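How to hem a round tablecloth without it going wavy

I've sewn more round cloths than I care to admit, and the hem is where they all go wrong. A curved edge wants to stretch, so you have to calm it down before you turn it under.

Wash and press your fabric first. Then fold it in quarters, pin a tape measure at the folded corner and swing it like a compass, marking with chalk every couple of centimetres. Cut through all the layers with your good shears (not the kitchen ones, please!).

Next, sew a line of long stitches 1 cm in from the raw edge, all the way round. Pull the bobbin thread gently until the edge starts to curl inwards. Press it up with plenty of steam, easing the fullness as you go – don't drag the iron, just lift and drop it.

For a floor-length cloth, let it hang overnight before you do any of this. The bits cut on the bias will drop, and you'll need to trim them level in the morning.

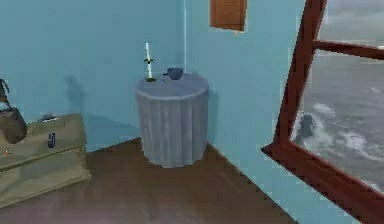 Aroha Doolan reckons bias binding is far less fuss on heavy fabric, and that anyone doing a narrow double hem on curtain-weight cotton is asking for a sore wrist. Fair enough, I use binding on the thick stuff too. Buy 2 cm wide and stitch it on with the edge barely stretched.

Finish with a straight stitch from the right side, nice and slow, and give the whole hem one more press.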